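Inicio Crónicas Talleres y fábricas Agenda Contacto
Buscar en el sitio Escriba aquí Buscar

Una mañana en Sandoval, viendo cómo se enseña a un par de brazos

Hacía tiempo que quería acercarme al laboratorio de Sandoval, y por fin en noviembre, aprovechando la jornada de puertas abiertas, cogí el tren temprano y me planté allí con mi libreta y un café malísimo de la estación. Nos recibieron con mucho cariño – y con más bollos de los que podíamos comernos – y nos dividieron en dos grupos. El mío empezó por la sala de Brotbridge, que es como llaman al proyecto de recogida de ejemplos.

Yo iba pensando que vería a los robots trabajar solos, y resulta que la parte interesante es la anterior: alguien los guía, repite la misma tarea una y otra vez, y cada repetición se guarda como un episodio del que después aprende el sistema. Llevaban 1.766 episodios guardados cuando llegamos, y lo decían con un orgullo que me pareció muy merecido. En la mesa, con sus telas negras y blancas, las dos pinzas estaban casi juntas sobre una pieza gris, larga y plana. 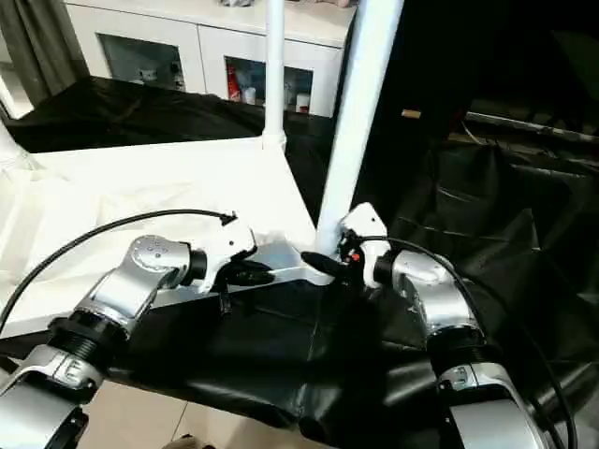
Lo que ve cada pinza

Nos contaron que cada episodio se graba desde varios puntos de vista a la vez, y que los de las muñecas son los que más dan que hablar, porque de tan cerca las cosas cambian mucho (a mí me costó un buen rato orientarme, lo confieso). Una señora de mi grupo preguntó si no sería mejor despejarlo todo y dejar solo el objeto. Le respondieron que no les convenía: quieren que el sistema se acostumbre a los fondos de verdad, con sus estanterías, sus luces y sus sombras. Me gustó la respuesta y la apunté tal cual.

También nos explicaron qué hacen con los intentos torpes. Los marcan aparte, con una nota breve, y luego en Distow, la oficina donde revisan el material, deciden si se quedan o se descartan.

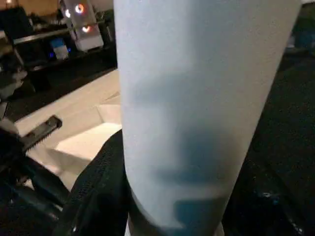
La punta dentada de la pinza, junto al cilindro blanco; detrás, los anillos de luces de un aparato.

Pasamos después a la ronda de preguntas, que se alargó bastante porque todos teníamos ganas de charla. Yo quise saber por las telas, y me dijeron que para un sistema que aprende son de lo más latoso: se arrugan de una manera distinta cada vez, y por eso hacen falta tantos ejemplos. En la vista desde la muñeca que más me entretuve mirando, un objeto cilíndrico de un azul muy pálido se llevaba casi todo el protagonismo, con un tejido azul marino recogido en torno a la base y el brazo asomando a la izquierda.

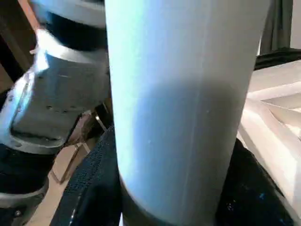 CRÓNICAS | Visitas

Si alguien se anima, la visita dura dos horas y se entra en grupos pequeños; el nuestro era de cuatro personas y se agradecía, porque así se oye todo y se puede preguntar sin prisas. Conviene llevar calzado cómodo, ya que se está de pie casi todo el rato, y algo de abrigo para el pasillo. A la salida me dieron un folleto de Gotholm, el otro laboratorio con el que comparten las grabaciones, que abre sus puertas en primavera y al que ya me he apuntado – con otro café, espero.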